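Progress report: Aubert Street Clothing Room
Period covered: July to October
Prepared for: the Nimeck Fund
Prepared by: Branwen Vaughan

Summary

The clothing room has been open for the whole of this period. We gave out 182 bags of clothes against a target of 100 for the four months. Most went to families referred by the two schools on Aubert Street and by the Eren housing office. The grant of $3,000 is mostly spent, and the balance is set aside for hangers and winter stock.

Sorting

Donations still come in faster than we can sort them. In July we had bags waiting in the hallway for more than two weeks. We changed the order of work in August. Bags are now opened the day they arrive, and anything stained or torn goes straight to the textile recycler. Everything else is washed before it is folded. This has cleared the hallway, but it has put more pressure on the one washing machine we have.

The second machine in the original budget has not been bought. The plumber's quote came in higher than we allowed for, and I would like to discuss this with you before we go ahead.

Folding and bagging

T-shirts are the largest single group of items and take up most of the folding time. We get a lot of printed ones, and people do choose by the print, so we fold shirts with the front showing. Each one is laid out on the table and straightened, the sleeves are turned in, and the bottom is brought up to the collar. Towels and plain cloths are folded flat and stacked at the back. Clothes still to be folded stay in a basket on the table until their turn.

A white T-shirt with a red printed panel on the front, still to be straightened, with a folded lavender-purple cloth at the back of the table and a teal-blue garment in the white basket:
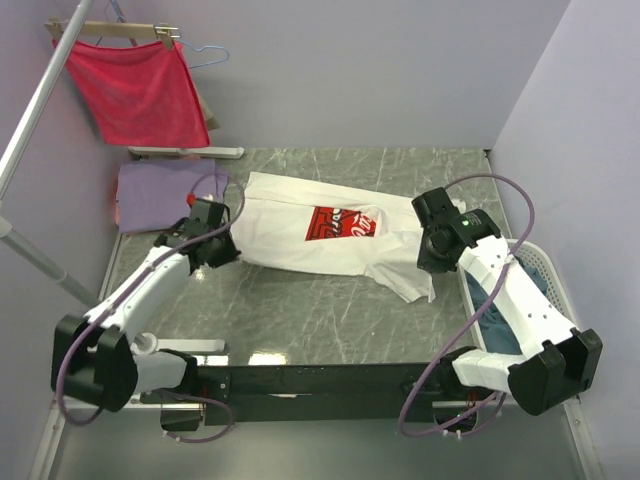 Storage

The Itano shelving went up in September. It has 17 bays, labeled by size and then by type. Children's sizes are on the lower shelves. The bays for adult large and extra large fill up first, and we have started keeping overflow in lidded boxes under the window.

One bay was delivered with a bent upright. The supplier has agreed to replace it, but we have no delivery date yet.

Opening hours

We opened one late session, on Tuesday until 7:30 p.m., after several parents said they could not come during the day. It is now our busiest session. We would like to keep it through the winter.

Next period

Decide on the second washing machine.
Put out a call for coats, boots and children's gloves. We have very few of these.
Replace the damaged shelving bay.
Stop accepting adult T-shirts for a month if the large bays are still full.

Receipts for the shelving, detergent and bags are attached separately.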